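Papiere zu Hause ordnen: meine Methode Schritt für Schritt

Stand: Juli 2023

Als ich nach Notow gezogen bin, habe ich zum ersten Mal verstanden, wie viel Papier ein Mensch in Deutschland bekommt. In meinem ersten Jahr lag alles in einer Einkaufstasche unter dem Bett. Dann wollte mein Vermieter einen Nachweis sehen, den ich nicht gefunden habe, und für die Stromrechnung musste ich 938 Euro nachzahlen, obwohl ich die alten Abschläge sicher bezahlt hatte. Die Belege waren in der Tasche, aber ich habe zwei Abende dafür gesucht. Seitdem arbeite ich mit dem System, das ich in dieser Anleitung erkläre.

Was Sie brauchen

- einen Tisch, auf dem Sie einen Nachmittag lang Papier liegen lassen können
- zwei breite Ordner
- Trennblätter aus Karton
- einen Locher und einen Stift
- einen kleinen Schrank mit Schubladen oder drei flache Ablagen
- eine Kiste für das Altpapier

Meine Ordner sind von Davora und haben eine sehr feste Mechanik. Billigere gehen auch, nur sollen die Bügel gut schließen. In einen Ordner passen nach meiner Erfahrung 400 Blatt, danach wird das Umblättern unangenehm.

Schritt 1: Alles an einen Ort bringen

Holen Sie jedes Papier aus allen Zimmern. Denken Sie auch an die Jackentaschen, an das Handschuhfach und an die Küche, wo gern die Garantiescheine liegen. Lesen Sie in diesem Moment noch nichts. Wer den ersten Brief aufmacht und zu lesen beginnt, ist am Abend noch beim ersten Stapel. Ich spreche hier von mir selbst.

Schritt 2: Grob sortieren

Ich benutze sieben Gruppen: Wohnung, Arbeit, Gesundheit, Bank, Versicherungen, Steuer und Geräte. Für Familien mit Kindern braucht man wahrscheinlich noch eine Gruppe für Schule und Kindergarten. Schreiben Sie den Namen jeder Gruppe auf einen Zettel und legen Sie die Papiere darauf, ohne auf das Datum zu achten.

Bei manchen Briefen ist die Gruppe nicht klar. Die Bescheinigung der Krankenkasse über die Beiträge kann zu Gesundheit gehören oder zu Steuer. Ich lege sie immer dort ab, wo ich sie das nächste Mal brauche, also zu Steuer. Wenn Sie unsicher bleiben, machen Sie eine Kopie und legen Sie beides ab.

Werbung, leere Umschläge und doppelte Seiten kommen sofort in die Kiste. Schauen Sie bei den Umschlägen aber bitte auf den Stempel: Bei Briefen von Ämtern kann das Datum der Zustellung wichtig sein, und dann heftet man den Umschlag mit ab.

Schritt 3: Die Schubladen einteilen

Die Ordner sind für das, was fertig ist. Die Schubladen sind für das, was noch lebt. Bei mir gilt diese Regel: Oben liegt, was ich diese Woche bezahlen oder beantworten muss. In der Mitte liegt, was auf eine Antwort von anderen wartet. Unten liegt, was nur noch gelocht und abgeheftet wird. 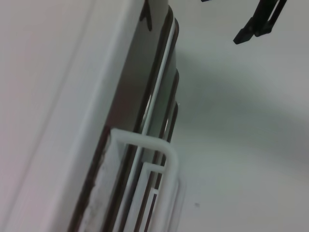
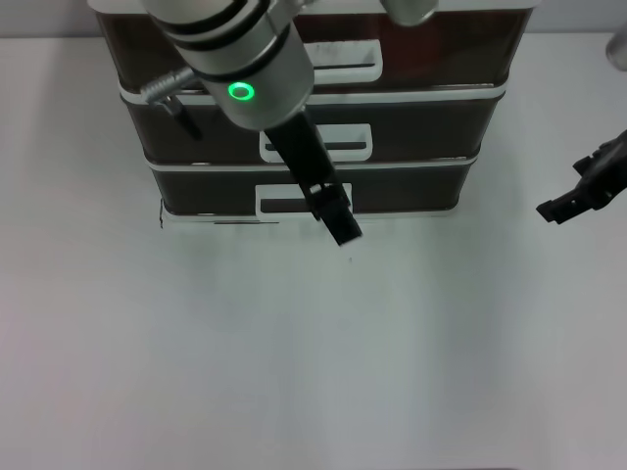
Im mittleren Bild der Schrank mit drei Schubladen, dunkle Fronten und weiße Griffe.
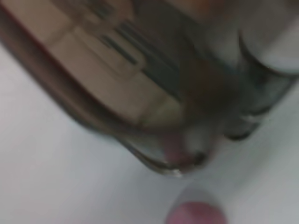
Kleben Sie am Anfang kein Etikett auf die Schubladen. Nach einigen Wochen merkt man oft, dass die Einteilung anders besser ist, und die Reste vom Kleber bekommt man schlecht weg. Ein Klebezettel auf der Innenseite genügt für die erste Zeit.

Schritt 4: Die Ordner füllen

Nehmen Sie jetzt einen Stapel nach dem anderen und sortieren Sie ihn nach Datum. Das neueste Blatt kommt nach oben. Es gibt Leute, die es umgekehrt machen wie in einem Buch, aber dann muss man für jeden neuen Brief den ganzen Ordner umblättern.

Verträge lege ich ganz nach vorn in ihre Gruppe, vor alle Rechnungen. Auf die erste Seite schreibe ich mit Bleistift, bis wann man kündigen kann. So habe ich im September meinen alten Telefonvertrag rechtzeitig beendet, was mir vorher zweimal nicht gelungen ist.

Originale, die man nicht lochen darf, zum Beispiel Geburtsurkunden, Zeugnisse oder beglaubigte Übersetzungen, kommen in Klarsichthüllen. Wenn Sie wie ich Urkunden in zwei Sprachen haben, stecken Sie Original und Übersetzung in dieselbe Hülle. Bitte nicht auseinandernehmen, wenn beide mit einer Schnur oder einer Klammer verbunden sind.

Schritt 5: Wie lange aufheben?

Eine einfache Antwort für alle Papiere gibt es nicht. Alles zur Rente und zur Arbeit behalte ich ohne Grenze. Kassenbons für Geräte behalte ich, solange ich das Gerät habe. Der Bon verblasst leider schnell, darum kopiere ich ihn gleich auf normales Papier. Für Steuerunterlagen fragen Sie am besten beim Finanzamt oder bei einer Beratung nach, die Fristen sind nicht für jeden gleich.

Im Copyshop Zürcher in Vokitz kann man alte Unterlagen auch durch den Aktenvernichter geben lassen. Ich nehme dorthin alles mit, wo eine Kontonummer oder eine Diagnose darauf steht.

Schritt 6: Einmal im Monat 30 Minuten

Ich setze mich immer am ersten Sonntag hin, zuerst mit der unteren Schublade. Lochen, einheften, fertig. Danach sehe ich die mittlere durch und schreibe eine kurze Erinnerung, wenn jemand zu lange nicht geantwortet hat. Die obere Schublade soll an diesem Tag leer werden. Was ich nicht sofort erledigen kann, bekommt einen Termin im Kalender.

Wenn Sie einen Monat auslassen, machen Sie im nächsten einfach weiter und beginnen Sie mit den neuesten Briefen.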